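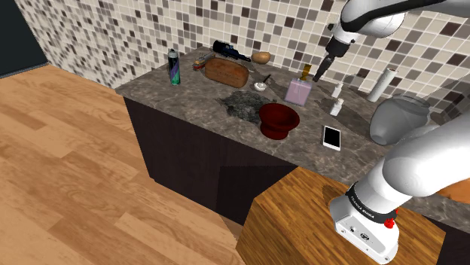 Lorne Paquette replied to my last post to say that worktops are the one thing in a kitchen you should never economise on, and that anyone who fits laminate is throwing money away. I've had a few messages along those lines now, so let me answer them in one go. Long one, sorry.

1/ I've spent three weekends in showrooms. Every one of them told me stone "adds value to the home". I asked each time how much value. One man said "it's more of a feeling for the buyer". Right. My feeling for the bill is fairly strong as well.

2/ The quote from Cormier was £265 a square metre before you add anything. Then you add the template visit, the sink cut-out, the hob cut-out, polished edges, upstands and delivery. The tap hole is extra. One hole!

3/ Compare that with the laminate my parents put in when I was at school. It has had hot pans, bleach, two cats and a home perm on it. There's a burn by the cooker the shape of a saucepan. Everything else is fine. They've never sealed it, oiled it or read a care leaflet about it.

4/ About the care leaflet. Real marble comes with a list of things to keep off it: lemon, vinegar, wine, tomato, some cleaning sprays. I cook with four of those most nights. At what point is it a worktop and at what point is it an ornament I'm allowed to stand near?

5/ "But you can seal it." Yes. The Skodura man told me once a year. The leaflet he gave me said every six months. The tin of sealer he tried to sell me said "as required". Pick one.

6/ Grey mottled stone, they say, "hides everything". I don't want it to hide everything. I'd like to know whether there's raw chicken on it. A plain pale surface tells you what needs wiping and I count that in its favour.

7/ Someone asked about the engineered stuff. I looked at Briltach, which gets recommended a lot. It's nice to touch. It's also sold with a 20 year guarantee, so I read the guarantee. Not covered: heat, impact, staining "from prolonged contact", joints, and anything to do with the cupboards moving. I'm trying to think what's left.

8/ Gaétan Lemieux, underneath the last one: "You're not meant to read those." He's fitted more kitchens than I've eaten in, so I'll take that as evidence.

9/ On the resale argument. I went looking for where it comes from and kept landing on pages written by people who sell worktops. If you've got a proper source, an actual comparison of similar houses with and without, please post it. I'll read it and I'll change my mind in public if it's any good. A blog called "7 reasons to love granite" won't do it.

10/ We bought this house in June. We looked at nine before it. I couldn't tell you what a single one of those worktops was made of. I could tell you which had damp, which had the dog, and which had a bus stop outside the bedroom.

11/ Weight. Nobody at Direl brought this up until I asked. Stone is heavy, our cabinets are old dark things and the back wall isn't straight. "We may need to look at strengthening." And who pays for the strengthening? Pause. More looking at the tablet. I do, apparently.

12/ Also the discount. Direl's price came down by £115 because I said I'd go home and think about it. It came down again when I put my coat on. If it can drop twice between the desk and the door then I don't believe the first number was ever the price.

13/ To be fair to Lorne, he's right that cheap laminate swells at the joints if it's badly fitted. I've seen it, it's horrible, and it usually starts by the sink. But that's an argument for sealing the cut edges and paying a decent fitter. Badly fitted stone cracks at the sink too, and then you've got a much dearer crack.

14/ Several people have said wood. I had wood in a rented flat. Black rings round the taps within a year, and the landlord wanted it sanded. No thank you.

15/ Where I've got to: a mid-price laminate, £61 a metre, square edge, pale, no pretend veins. The fitter Gaétan put me on to will do it in a day if the wall behaves. I've asked for the end pieces to be sealed and I've got that in writing.

16/ And yes Lorne, if it swells I'll post a photo and you can reply to that one as well.

17/ Still open to being talked out of it until Friday, when I pay the deposit. Sources please. Splashbacks are a separate thread and I'm already cross about them.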